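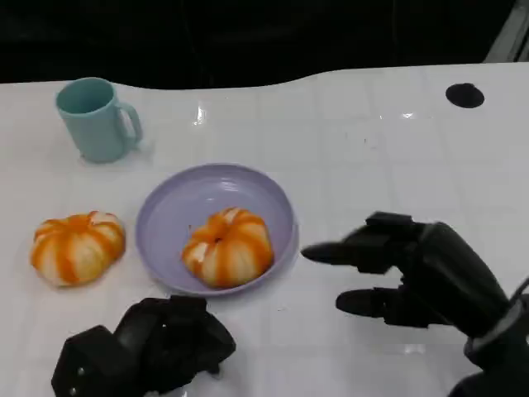
2. Abera hand kit, trial review

Minutes, January 30, 2023. Item 1 (parking) was held over again.

Clestena's offer is two hands, a wrist adapter and 8 hours of phone support. The tabletop task stays as it is: striped pumpkins, lavender plate, mint-green mug left alone. A request for a more serious object than a toy pumpkin was noted and not seconded.

The manual gives 5 grip presets and describes 2 of them. Clestena calls the rest "intuitive." They will be asked to intuit them in writing.

Spare fingertips are quoted at 400 a set, currency not stated. We are hoping for something small.

Inavico's rival quote arrived during the meeting and was for a conveyor belt.

Agreed: extend the Abera trial to May. Doline to keep the bench until then.

3. Bench booking sheet

Still two sheets. Both are official.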